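Phone case

From the Marino Open Reference

A phone case, also called a protective case or phone cover, is a removable covering for a mobile phone. It protects the back, the corners and the sides of the phone against scratches and small falls, and it makes the phone easier to hold. Most cases leave the screen free. Cases are sold separately from the phone in nearly all countries, and they are usually made for one model only, as the place of the buttons, the camera and the sockets differs from one phone to another.

Contents
1 Types
2 Materials
3 Fit and openings
4 Wear
5 Cleaning
6 The Osico survey
7 See also

Types

The simplest type is the back cover, a shallow shell into which the phone is pressed. Its rim goes a little way over the edge of the glass and holds the phone in place. A bumper is a related type that covers only the sides, and the back of the phone stays bare. Because a bumper touches the phone along a narrow line, it has to be fairly stiff.

A folding case, or wallet case, has a front flap that closes over the screen. Inside the flap there are often pockets for bank cards. Folding cases are thicker than the other types and many users find them tiring to hold during a long call, when the flap must be turned to the back.

Sleeves and pouches are not fixed to the phone at all. The phone is put in for carrying and taken out for use. They were common in the years of phones with buttons and are now bought mostly by people who do not like the look of a covered phone.

Materials

Soft cases are made from silicone or from a flexible plastic known as TPU. Silicone has a dry, slightly sticky surface. It gives a good hold in the hand, but it picks up dust from pockets and bags. TPU is smoother and can be made clear. Clear TPU turns yellow with time, and for this reason it is often sold with a weak blue colour added, because the blue hides the first stage of yellowing.

Hard cases are made from polycarbonate. They keep their shape well and can be printed with pictures, but they crack at the corners when they are removed too often. Some cases join the two materials, with a hard plate at the back and a soft ring at the sides. Leather and felt are used for folding cases and sleeves.

Pale colours, such as light blue, cream and pink, show dirt sooner than dark ones. Blue cloth dye from new jeans may pass into a pale silicone case and can seldom be removed completely.

Fit and openings

A well-fitting case follows the side frame of the phone closely. With soft cases the long sides are the weak point, as the wall is thin there and has no corner near it to hold it straight. After some months of use the wall may stand away from the phone, and a line of the metal frame can be seen between the case and the glass. This does not always mean that the case must be replaced, but dust can enter on that side.

Openings are cut or moulded for the charging socket, the loudspeaker, the microphone and the camera. The buttons are either left open or covered by a thin raised part of the case, through which they can be pressed. Makers choose open buttons for stiff cases and covered buttons for soft ones.

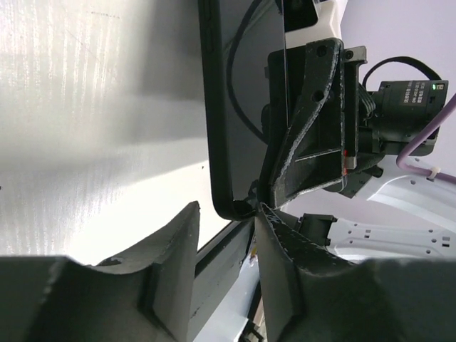
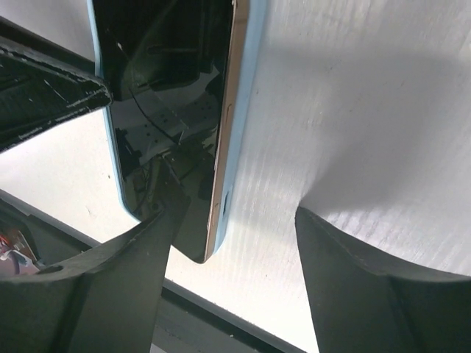 Black panel with a rounded frame and a bracket in front of it (first); smartphone with a metal side frame in a pale blue protective case, screen off (second).

Wear

The glass of the screen is not protected by a back cover, except when the phone falls flat on its face and the rim touches the ground first. Fine scratches come from sand and keys. They are hardest to see when the screen is lit and easiest to see when it is off, under a lamp placed low at the side.

The metal frame of a phone can also become worn under the case. Grains of sand get caught between the two and rub each time the phone is moved in the pocket. Coloured metal finishes show such marks as pale spots, mainly at the lower corners. The designer Serena Marras, who drew the first Tirance cases, advised owners to take the case off once in a month and wipe both parts.

Cleaning

Silicone and TPU cases may be washed in warm water with a few drops of washing-up liquid. The phone is removed before washing, and the case must be fully dry before it is put back. An old toothbrush is useful for the openings. Hard cases are wiped with a damp cloth. Leather should not be washed. Alcohol wipes are safe for most plastics but they can take away a printed picture.

The Osico survey

In January 2019 the repair firm Osico, of Marino, published a survey of the phones brought to its counter. It was written by Katia Galli and Petro Zakharchenko. The survey covered 1,604 phones, of which 1,197 arrived in a case of some type. Among these, 379 were in folding cases. The authors noted that 141 cases had been made for a different model and did not fit, most often at the camera opening. They did not compare the damage to phones with and without a case, and they explained that the customers of a repair shop are not a fair sample of all phone owners.

The survey has been criticised by Fiorella Monti for counting bumpers together with back covers. A second edition with separate figures was announced but has not appeared.

See also

Screen protector
Phone stand
Side button
Tirance

This page was last edited on January 27, 2019.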